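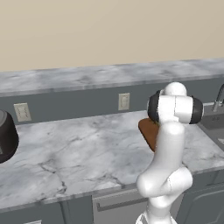
Marble counters with kids in the house: talk me out of it (or into it)

Lenddale Home Forum > Kitchens > Countertops

gritandgrout
Posted Sat 20 July

So we're finally redoing the kitchen and my wife has her heart set on marble. White with gray veins, and she wants a raised ledge along the back too, with a plain gray backsplash underneath so the stone gets all the attention. I love how it looks. I also have two kids who think lemonade is a food group.

The quote from Clamier for quartz came in lower, and they can do it in October. The marble place says 33 square feet of slab plus the ledge, and sealing is extra ($300, which seems like a lot for somebody wiping stuff on a rock?). Anybody living with marble who still likes it?

pebble_lou
Nineteen years with mine. It's etched, it's got a dull spot next to the stove the size of a saucer, and I'd put it in again tomorrow. You stop seeing the marks after the first year. The first one hurts though, I won't lie. Mine was a lime wedge on Thanksgiving and I sulked through the pie.

DaleInTheSticks
Hard no from me. We had it in our last house and my husband and I fought over coasters more than we ever fought over money. Get the quartz. It looks close enough and you can set a tomato down on it without having a heart attack.

pebble_lou
"Close enough" lol. Dale, you can spot the printed veins from the driveway.

DaleInTheSticks
You can spot my stress-free face from the driveway too!!

Suryani Tjoa
I did stone install for a while at Gunawan before I moved over to cabinets, so here's my two cents. First, etching and staining are different things and people mix them up constantly. Sealer helps with stains (oil, coffee, red wine soaking in). It does nothing for etching, that's acid eating the polish and it happens in a minute or two. So if the kids and the lemonade are your worry, the $300 won't save you.

What will help is asking for honed in place of polished. The etches are still there but they don't catch the light the same way.

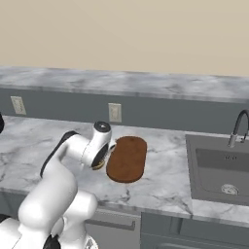
And please think about where your seams and outlets land before anyone cuts anything. I can't count the kitchens where the ledge looked gorgeous and then the outlet covers went in bright cream against a gray panel and the homeowner just stood there. Pick the covers the same week you pick the slab. It's a couple of bucks each and everybody forgets.

gritandgrout
OK I had no idea about honed. Does it feel different? My wife likes the shiny.

Suryani Tjoa
Softer, kind of like a river stone. Get a sample of each and leave them by your coffee maker for a week. Put lemon on both. Be mean to them.

MrsHutch120
I'm going to disagree on honed a little. Ours is honed and it shows every greasy fingerprint, way worse than my sister's polished one. Also the dark band of veining by our sink collects crumbs, or it hides them so I don't see them till my arm is in them. Still pretty! I'm just saying it isn't magic.

pebble_lou
Seconding the sample idea. I kept mine out so long it turned into a trivet.

DaleInTheSticks
Nobody has mentioned the rounded corner thing. If you have toddlers get the edges eased or rounded, whatever stone you end up with. Ours were square and we had two goose eggs in one summer.

gritandgrout
Kids are six and eight so we're mostly past head height, but noted. What do you all clean it with? The marble guy tried to sell me a bottle of something called Urnari and I have a feeling it's soap.

MrsHutch120
I bought that. It's soap — nice smelling soap, but soap.
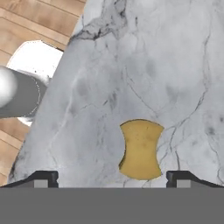

Re: Cleaning routine

pebble_lou
Starting a new subject line so folks can find this part. Dish soap, warm water, a plain sponge, then dry it with a towel. The drying matters more than you'd think, hard water leaves rings. No vinegar ever, no lemon cleaners, and skip the scrubby green side.

DaleInTheSticks
See, I wipe my quartz with whatever is closest and go watch TV.

gritandgrout
Dale you're not helping. Ordered both samples this afternoon, plus one of the quartz so it's fair. Will report back once the kids have had a go at them.

Suryani Tjoa
Write down what you put on which one! Everybody thinks they'll remember.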